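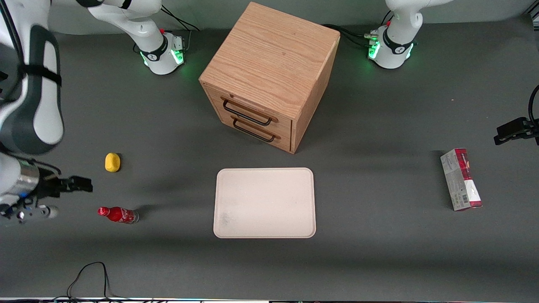
Small two-drawer cabinet and tray on a gray table, with a robot arm on either side of the setup.

I went to the Skollstead open day on a Sunday in January with low hopes, and I drove home with most of them confirmed. Skollstead is a tennis academy with 13 courts, a gym, a sports science wing and a brochure that uses the word "elite" on every page. My niece is fourteen and has been asked twice whether she would like to board there. Her parents couldn't make the trip, so I was sent to look and to be rude if necessary.

The day began at ten in the clubhouse with a talk from Seema Tomar, the director. She speaks well. She told us that the academy doesn't promise to make champions, then spent a quarter of an hour on the players it would like us to think of as champions. The star of the slides was a former student who had reached the main draw of a pro event. I asked how many students had passed through since the place opened. She said she would have someone email me. I'm still waiting.

What I wanted to know was what happens to the kids who are good and no more than good, the ones who win their county matches at twelve and lose in the second round of everything at sixteen. There are a lot of them. Somebody is paying the boarding fees for them.

After the talk we were split into groups of some 100 people in all, which was too many for the paths between the courts. My group got Arnel Maglaya, who coaches the under-16s, and he was easily the best thing about the day. He had us stand behind the baseline on court six while four juniors hit crosscourt backhands, and he explained what he was watching. It was all feet. One boy had a lovely swing and was late to nearly every ball, and Maglaya told him so in front of us, kindly, and then moved him a step back. The boy hit the next few much better. I'd like to have seen an hour of that.

We got twelve minutes and were moved on to the surfaces. There are hard courts, there is clay under a bubble, and there is one grass court with a rope around it. The clay was in poor shape along the back fence, with a dip you could lose a ball in. Our guide said it was due for work. The grass was closed for the winter, as it should be, though it takes up a good deal of space in the brochure for something the students can use for only a few weeks a year.

Then the science wing. Vivek Vishwakarma runs the performance lab and gave us the pitch for Pester, a piece of software that tracks every practice session and sends the player messages about load, sleep and shot choice. The name is at least candid. He put up a chart in which a line called "readiness" went up over a season. I asked what readiness was measured in. It is a score. I asked what the score was made of. It is made of several other scores. A father next to me asked whether the kids who used it won more matches than the kids who didn't, and Vishwakarma said everyone uses it, so there was no group to compare them with. He seemed a nice man and I don't think he was hiding anything. I just don't think he had been asked before.

There is also a racket room, where the stringing was done by a woman who had clearly strung thousands and who wanted to talk about tension in cold weather. I learned more from her than from the chart.

Lunch was pasta. At the table I got talking to Pallavi Nigam, whose son has boarded for two years. She was fair about it. The coaching is good, she said, when you get the coach you signed up for. The senior staff travel with the top four players for much of the spring, and the others get whoever is left. Schoolwork is done online in a supervised room, and her son had slipped behind in math before anyone called her. She is keeping him there for now. He loves it, and he has never once asked to come home.

In the afternoon there was an exhibition set. Styliani Kourkoulas, a former tour player who now does guest weeks at the academy, played one of the older girls and gave away nothing. She sliced everything low and won 6-4 without seeming to run. The girl was upset and Kourkoulas sat with her on the bench for a long while afterward, talking quietly with her hands moving, while the rest of us were herded toward the sign-up desk.

The desk offered a discount for anyone who put down a deposit before leaving. I dislike this in a gym and I dislike it more when the customer is fourteen. Two families in front of me paid.

I told my sister to ask for three things in writing before she goes any further: the name of the coach, the number of weeks that coach is away, and the exam results for the last two years. If they send all that, I'd consider a summer week, on Maglaya's court. Parking is free, by the way, but the lower lot floods, so use the one by the bubble.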